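# Chapter 4: Counting Emergency Department Visits

Hospital activity figures are counts of events, and an event must be defined before it is counted. This chapter covers fall-related visits by adults over 65. The worked data come from Merrick Hospital, which logged 3,495 such visits in the period studied.
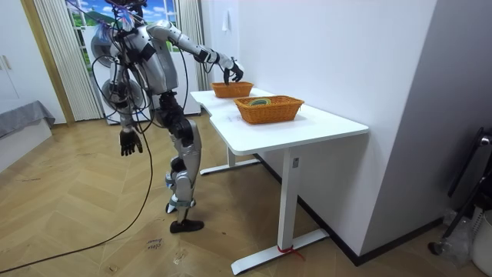 A visit is the basic unit of the department record. It opens at registration and closes at discharge, transfer or admission. Sorting visits by cause resembles sorting objects into wicker baskets, a smaller one standing farther off on the desk: each record goes into one category, and the rule for choosing it is written down in advance. Alipour's rule, used throughout, assigns a visit by its first recorded cause.

Of the Merrick visits, 870 ended in admission. Transfers to Trudel were coded separately until April, when the two sites adopted a common form.

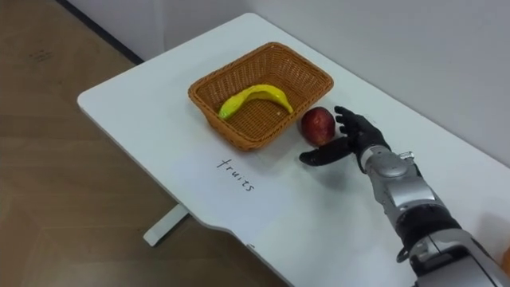 Does a patient who returns twice in one week count as one visit or two?

Each registration counts as a separate visit. A patient count requires a second step, in which records are linked by identifier and duplicates removed.

Rates should be given with their denominator. A district with 2,000 residents over 65 and 20 fall-related visits has a rate of 10 per 1,000. Small denominators make yearly rates unstable, and Section 4.3 applies the pooling method of Kalniņš to this problem.

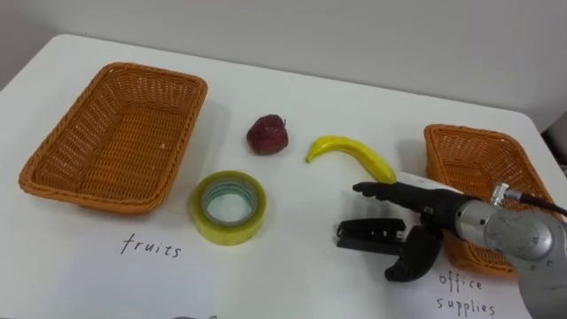 *Figure 4.3. Two woven baskets on a white tabletop.*

Section 4.1 begins with the registration form and the fields needed to identify a fall.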